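Pushing task, second attempt

The student robotics club finished the second build of the pushing bench in May, and I promised Radka Atanasov I would write up the parts that changed before I forgot them.

Task definition first. The arm carries a single dark gray finger and no gripper. It gets a spoken or typed instruction naming a block ("push the green star toward the blue cube") and has 20 seconds to comply. Blocks stay on the board. A block over the edge ends the run and scores zero, whatever came before it.

The board is wood and sits on the blue pegboard. Last term we pushed directly on the pegboard, which was a mistake. Small blocks caught on the hole edges and rotated about the catch point, and the controller had no model for that. Mawar Osman logged 74 failed pushes on the old surface and put most of them down to snagging. Wood grain has its own bias, but it is a mild one and the policy seems to absorb it. 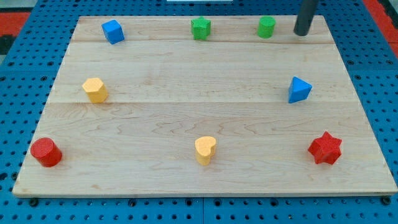

Colour alone is not enough to identify a target, as each colour is used on two shapes. An instruction like "push the red one" is rejected by the parser and the operator has to retype it. Velimir Omerović wanted it to pick the nearest match. We argued over this for most of an evening and the parser stayed strict.

Shape matters more than I expected. The cube is predictable if the finger meets a face near its centre. The cylinders translate well enough but slide off the fingertip when the push direction drifts. The heart is the worst of the set. Contact in the notch between the lobes is very stable, and contact anywhere else spins it.

Training data now stands at 917 demonstrations, all teleoperated by club members. We froze the set at 900 and then Ginette Arnaud found a folder of 17 on the lab machine, correctly labelled, so those went in too. The club server is called Cimo and the nightly job is called Ira, for anyone reading the logs and wondering.

Still open: finger height. Too low and the tip drags on the wood, too high and it rides up on the rounded points of the stars. I have it as a fixed offset at present, set by hand before each session. Athina Margaritis is writing a calibration routine to replace it, and I will post the numbers when she has it running on the bench.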